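Huvico Guest Houses
Vacancy: Guest Services Supervisor, Istillow House

Huvico invites applications for the position of Guest Services Supervisor at Istillow House, a bed and breakfast property on the waterfront. The appointment is permanent and full time, and the successful candidate will report to the General Manager, Gwilym Meredith.

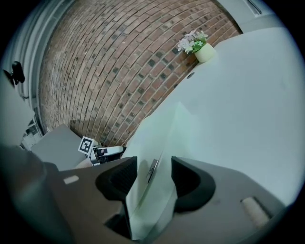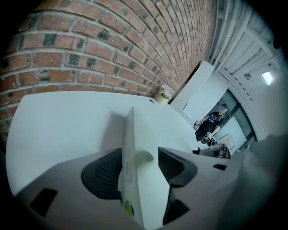

About the position
The supervisor leads the front desk and breakfast service and acts as the first point of contact for guests during the day. Istillow House is open all year, with its busiest months in summer. Guests include families, walking parties and business travelers, many of whom return each year.

Main duties
Greet guests, complete check-in and check-out, and answer questions about the house and the local area.
Prepare the weekly schedule for the desk and breakfast teams.
Inspect guest rooms before arrival and report repairs the same day.
Read and reply to guest reviews in line with company guidelines.
Handle cash and card payments and close the daily accounts.
Cover the desk at our sister property, Cirillo Lodge, when required – normally up to 2 days a month.

Requirements
Applicants must be at least 21 years of age and legally permitted to work at the location. Previous experience in a hotel, inn or guest house is required, including some responsibility for other staff. Clear spoken and written English is essential. A second language is welcome. Reservations are managed through the Paver booking system, and training is given to those who have not used it before.

Hours and benefits
The working week is five days, including alternate weekends. Early shifts begin before breakfast service. Meals are provided on duty, together with a uniform and a parking space. Staff may stay at other Huvico properties at a reduced rate, subject to availability. Shared staff lodging can be offered on request – please state in your application whether you wish to be considered for it.

How to apply
Send a resume and a cover letter of no more than 360 words to the General Manager at Istillow House. Please include contact details for two references, one of whom should be your present or most recent employer. References are contacted only after an offer has been made.

Applications close on Thu 12 July. Interviews are held in person at Istillow House and last 60 minutes, including a short tour of the property. Applicants who are not selected may ask for their details to be kept on file until January.

Huvico is an equal opportunity employer. Candidates who need an adjustment at any stage of the process should mention this when applying.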